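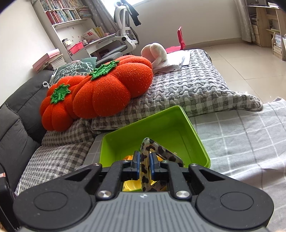

The Velov hand gripper is a hand-held gripper tool used to collect grasping examples without a robot arm attached. It was developed at Skosley and is best known from the Neteck comparison, where it was tried against two other grippers on household items. Finger linkages are black, held with silver screw caps, and the pads in the current version are blue. Small rigid things are the usual test – a leopard-print hair clip, for instance, pinched upright between the pads over a lime-green tray. The body is gray and ribbed, with a round black housing at each side.

History

First version built in May by Ifeoma Nwachukwu, then at Skosley. Harder pads, narrower opening. Poor results on thin plastic, and the pads wore down at the tips. A second version followed with softer pads and a longer linkage. Drawings for the second version were released on August 11, 2022. The Nnaji controller, which reads finger opening and passes it on to an arm later, was added seperately and is not part of the release.

Neteck comparison

Run by Hadiza Ekwueme. Three grippers, same operators, same items, 1,718 grasps in all. Items included clips, spoons, socks, toy blocks and a soft ball. Each operator had 15 minutes of practise per gripper before logging started.

The Velov did best on small hard objects and worst on cloth, where the pads tended to slide over a fold and close on nothing. The suction type was the reverse on flat packaging, useless on socks. Over 70 percent of the Velov's misses were on fabric. Ekwueme's notes put this down to pad shape more than grip force, though only one pad shape was tested.

Replay on an arm was tried with 19 of the recorded grasps. Mixed. Hair clips went well, spoons less so – the arm came in too steep and knocked the handle. Wrist angle limits are the likely cause.

Criticism

Weight is the common complaint, mostly from operators working long sessions. The trigger is also stiff. A lighter body has been proposed, no drawings so far. Left-handed use works but the cable gets in the way.

See also

Nnaji controller
Parallel gripper
Suction gripper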